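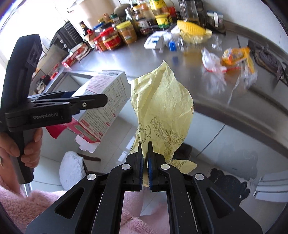
Running a painting and story contest for a small wargames club
Speaker notes, Kemeys tabletop weekend
Talk by Efa Foulkes

Opening (keep it short, people will still be finding chairs)

Hello, and thanks for coming to the talk that's up against the siege game next door. I can hear the dice from here!

I'm going to talk about the contest we ran this April at the Nudico club. Entrants painted one model, a minor character from their own army, and wrote up to 307 words about who that character was. That was the whole thing, and it was the most fun I've had in this hobby in years.

Ask for hands: who has a sergeant or a banner carrier with a name? Wait for it. There are always more than you'd think. Get two or three of them to say the name out loud.

Where the idea came from

Rhun Beddoe had a goblin called Badetum. Worst stats in the book, never supposed to live past turn two, and he held a bridge against a troll for an entire evening. People still bring up that bridge. Rhun had never painted him past the base coat, and when we nagged him he said there was no point doing a nice job on a rank and file model. So the contest was partly a plot to get one goblin painted (it worked, I'll come back to him).

The rules

Read these out slowly, people usually want to write them down.

One model, any game, any scale up to a cavalry base.
No generals, no named characters from the rulebooks.
The story has to mention something that happened on the table, in a real game.
Old paint jobs are fine if you touch them up.
Story and model are judged together, one score.

The single score is the rule I'd fight for. We argued over it for ages. The painters wanted two prizes and so did the writers, and I understand why, but with one score the painters had a go at writing and the writers dug out their brushes. Kivport, our sister club, tried the split version the year before and hardly anyone entered both halves.

We set the limit at 307 words after Rhun's first draft came in at 1375 -- all of it about the bridge. He got it down to 307, we all agreed it was much better, and the number stuck.

How the entries came in

31 entries from a club that usually gets nine for a painting night. I was so happy I rang Rhun from the parking lot.

Things I'd love to read you if there's time, pick two:

-- the drummer who only ever rolls ones, and whose regiment thinks he's lucky
-- the starship cook who ended up steering during a boarding fight
-- the knight's horse, told by the horse

Do the horse one last. Don't try the voice.

Judging

Three judges, and each one read the stories before seeing the models. I'd do that again. You get a picture in your head and then the model turns up on the table and it's different, and that gap is great to talk about in the feedback. Every entrant got a few written lines back, good things first, then one thing to try next time. It took two long evenings and a lot of tea.

What I'd change

Open entries earlier. Three weeks is tight if you paint like I do. Ask for the story in plain text, I spent far too long on strange file types. And put the models out with the stories beside them, on cards big enough to read without bending over.

Badetum

He came fourth! Green skin over a purple shade, tiny freckles, a chipped shield with the bridge painted on it. Rhun has since started naming the rest of the unit, and he's up to the second rank.

Questions

If it goes quiet, ask what they'd enter. Rules sheet is on the side table, please take one and change whatever you like. Finish in time for the siege game's last turn.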